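Labelling and Lost Property at Garside Secondary College
Final report, Year 11 Community Project. Gemma Sedgwick and Lionel Tapley. Supervisor: Ms Hayley Wragg
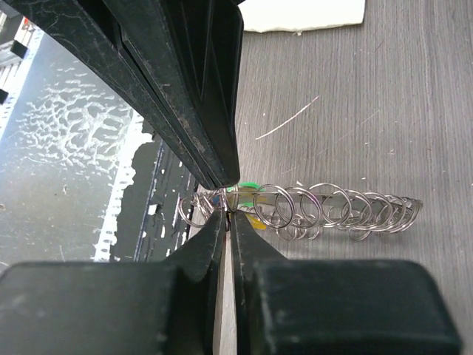 Background

Garside has 750 students and one lost property cupboard, next to the sick bay. Most of what goes into it is never claimed. At the end of each term the unclaimed jumpers and hats go to the second-hand uniform shop and the rest is thrown out or given to the op shop on Skulance Road.

Our project looked at why people don't get their things back and whether better labelling would help. We picked this topic after Lionel lost a house key in Term 1 and found that the front office had a jar of keys with no way of telling whose they were.

Survey

We put a short survey on the school portal and left it open for two weeks. There were 72 replies, mostly from Years 7 to 9. We asked what people had lost, whether they looked for it, and whether it had a name on it.

Drink bottles and jumpers were the most common answers, then calculators and keys. A lot of students said they had never been to the cupboard. Several Year 7s didn't know where it was. Many of the older students said they assumed the item had been stolen and gave up. Almost everyone who got something back said it had been labelled.

One problem with the survey is that people who lose things were probably more likely to answer it. We also forgot to ask about sports gear until the survey was already up, so that isn't covered.

Interview

We spoke to Marjorie Ashworth in the front office. She told us the cupboard is only open at recess because there has to be a staff member with the students, and that she emails the owner of anything with a full name on it. Initials are not much use to her. She also said that names written in biro on a clothing tag wash off by the middle of the year.

For keys, she doesn't want home addresses written on anything, in case the wrong person picks it up. This changed our plan, as our first design had a space for the street name.

What we made

We designed a tag with three things on it: student name, year level and the school office phone number. For clothing we used iron-on tape. For bags, keys and pencil cases we used a plastic tag on a split ring. The tape was cheaper but took much longer to put on.

We wrote on sample pieces of tape with a laundry marker, a normal permanent marker and a biro, and put them through the wash at Gemma's house over a fortnight. The laundry marker stayed readable. The permanent marker faded to a purple colour but could still be read — the biro was gone.

The tags were given out at a lunchtime stall outside the library. The first day was rained out, so we moved it inside the next day. Small rings were harder to open than we expected and the younger students needed help getting them onto zips. A coin works well for this.

Results

It is too early to say whether fewer things are going missing. Ms Ashworth has returned some tagged items, including a pencil case that came back the same afternoon. We plan to look at the cupboard again in July, before the end-of-term clear-out, and compare it with the notes we took in Term 1.

Recommendations

1. Put the lost property cupboard on the Year 7 orientation tour.
2. Open the cupboard after school on two days a week as well as at recess.
3. Keep a laundry marker at the front office for students to borrow.
4. Include a name tag in the uniform shop price for jumpers.

Problems we had

We spent too long on the tag design and had to rush the survey. Lionel did most of the stall and Gemma did most of the writing, which was not how we split it in the proposal. If we did it again we would talk to the office staff first.

More student projects
Shade and Seating on the Lower Oval
Food Scraps from the Canteen: Where Do They Go?
Bus Timetables and Late Arrivals, by Stuart Bramwell
A Reading Buddy Program for Year 7
Growing Tomatoes in the Courtyard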